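4.2 Camera and hand setup in the simulated cell

The maintenance routine for the cell came to us with the Zadivgate software and was presented as complete. It consists of a joint check, a finger closure test and a comparison of the head camera against a stored reference. We followed it as written until April and have doubts about the third step. A cell that passes it can still be wrong in ways that matter for grasping, and we see little reason to trust the pass/fail light on its own.

The routine accepts a camera pose if the stored reference and the live view agree at 187 matched points. Most of those points fall on the countertop. Speckled stone gives a feature matcher plenty to hold on to, but the counter is flat, and a small error in camera pitch can be traded against an error in height with almost no change in the score. The vendor notes do not discuss this. Sadowski raised it during the first week of setup and was told that the matcher had been validated, with no record of how.

We therefore added a manual step. After each change to the robot model or to the camera mount file, the operator opens the head view with both hands brought above the counter and looks at where they sit relative to objects of known position (Figure 4). The check is crude. It depends on a person's eye and on both hands being in view, and we do not claim that it replaces a proper calibration.

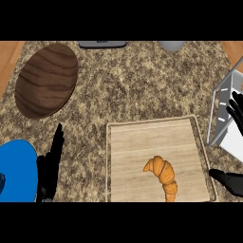 Figure 4. Head view used in the manual check, with the left hand upright and the right hand reaching in from the right edge, its fingers in front of the wire rack. Simulated.

Two details deserve attention. The tray has a raised rim, so it gives an edge that stands off the counter plane, and the thumb of the right hand can be judged against it. The wire rack does the same job at a greater height. The oval board was suggested as a third reference, but we dropped it after Bielecka showed that moving the board file by hand had no effect on the operator's verdict. The black bands above and below the view are part of the image as rendered and should be left out of any matching mask. In the Vilau build they were left in, and the matcher was given two perfectly stable horizontal edges that say nothing about the cell.

Of 662 startups logged with the added step, 600 passed both checks. The remaining 62 passed the automatic comparison and were rejected by the operator. It would be easy to read this as proof that the manual step works. We are less sure. The operators knew that the automatic check had passed and knew that we distrusted it, and no startup was judged blind. Reloading the mount file cleared most of the rejections – or at least the operator was satisfied afterward, and that may be a different matter.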